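How to Check a Moving Quote Before You Sign Anything

Most advice on hiring movers boils down to "get several quotes and read reviews." I have done both and still ended up paying a bill I didn't recognize. Quotes are easy to collect and hard to compare, and reviews tell you how people felt on the day the truck showed up, which is usually before they looked closely at the invoice.

So what follows is how I go through a quote now. It takes an evening. I make no promise that it will save you money, and I'd be suspicious of anyone who did. It will show you what you are being asked to agree to.

What you need

The written quote, all pages. Your own list of what is being moved. A pen. A calculator or your phone. If the company has only given you a number over the phone, stop and ask for it in writing. A company that won't put it in an email is telling you something.

Step 1: Find out what kind of quote it is

Look for the words "binding," "non-binding" or "not to exceed." A binding quote is supposed to hold as long as you don't add things. A non-binding quote is a guess. A not-to-exceed quote should mean the price can go down but not up, though I would still read the line after it, where the exceptions tend to live.

If none of these words appear anywhere, treat it as a guess, whatever the salesperson called it. "Guaranteed price" sounds nice and has no fixed meaning that I know of. Ask which of the three it is and get the answer in writing.

Step 2: Make your own list first

Do this before anyone comes to look at your place, or before the video call if that's how they do it. Go room by room and write down furniture first, then guess at boxes. Open the closets. Open the garage. People forget garages, attics, the shed and whatever is under the beds, and then act surprised when the crew finds more than was on the sheet.

When I moved from Trostevton to Rey, my list had nine pieces of furniture that were missing from the estimator's. I don't think he was dishonest. I think he was in a hurry and wanted a low number on the page. The result for me would have been the same either way: a "revised" price on the driveway, with half my things already on the truck.

Step 3: Match the two lists

Put your list next to theirs and check off each item. Be picky. "Table" could be a side table or a dining table for eight. "Misc. boxes" could be anything. If a piece has to be taken apart, the quote should say who does that and who puts it back together at the other end. These are two different jobs, and I have seen only the first one included.

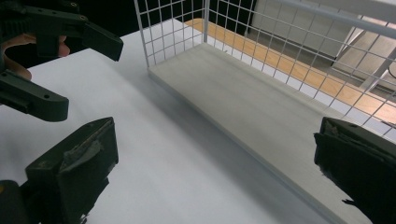
Send the differences back in one email and ask for an updated quote. Do not accept "we'll sort that out on the day." On the day, you have no bargaining power at all.

Step 4: Look at the extras

This is the part I trust least. A base price can look great when half the work has been moved to a separate page. Read that page slowly. The common ones are:

Stairs. Often charged per flight. Ask whether the porch steps count.

Long carry. A charge for the distance between the truck and your door. Find out where the free distance ends, and then go outside and pace it off. In the quote I had from Pindusum, it ended at 75 feet and my parking spot was well past it. It was right there on the second page, in smaller type.

Shuttle. If the big truck can't fit on your street, they may use a smaller one and bill you for it. If your new street is narrow, send them a link to a map and ask now.

Packing materials. Check the price per box, then check what a hardware store charges. Wardrobe boxes and tape are where I have seen the silliest prices. One company wanted to bill me $300 for "materials as needed." Needed by whom? I asked for a count and the number came down.

Fuel. Sometimes a flat fee, sometimes a percentage. A percentage of what, exactly? Ask.

Waiting time. If you can't get your keys until 2 in the afternoon and the crew arrives at noon, somebody is paying for the gap.

Step 5: Do the math twice

Add up the quote yourself, base price and every extra that applies. Then do it again assuming things go a bit wrong: a few more boxes, one more hour, the long carry at both ends. The second number is the one to compare between companies.

When I did this with my last three quotes, the cheapest one on paper went up by $377 and was no longer the cheapest. The one from Osico, which I had nearly thrown away for being too high, barely moved. I am not saying expensive quotes are better. Some are just expensive. You won't know which until you add it up.

Step 6: Read the part about damage

The basic coverage that comes with a move is usually figured by weight. That means a light, costly thing like a laptop or a framed print is worth very little on paper if it gets crushed. Full-value coverage costs more and comes with a deductible, and it may leave out anything you packed yourself.

Before you buy it, read what it doesn't cover. Check your home or renter's policy too, although I would not assume it covers much while your things are on the road. Call and ask, and write down what they tell you.

Step 7: Check the deposit

A small deposit to hold the date seems fair to me. A large one, or one that has to be cash or a wire transfer, does not. Look for the cancellation terms and see how late you can change your mind. If you are moving in summer the terms may be tighter than in, say, October, so don't rely on what a friend was offered.

Step 8: Look up the company, but not only the reviews

If you are crossing state lines in the US, the mover should have a federal DOT number. Look it up yourself and see whether the name and address match the quote. A lot of websites that look like moving companies are brokers. They take your booking and hand it to somebody else. That is legal, and sometimes it works out fine, but you should know whose truck is coming before you pay.

As for reviews, I skip the five-star ones and the furious ones and read the middle. Look for the word "final," as in "the final bill was." That's where the useful stuff is.

On moving day

Keep a printed copy of the quote and your own list on you, not in a box. Walk through with the crew leader before loading starts. If they say the price has changed, ask which item changed it and have them point to the line. Don't sign a blank or half-filled inventory sheet, even if everyone is standing around waiting for you. At the other end, write any damage on the paperwork before you sign for delivery, and take a copy.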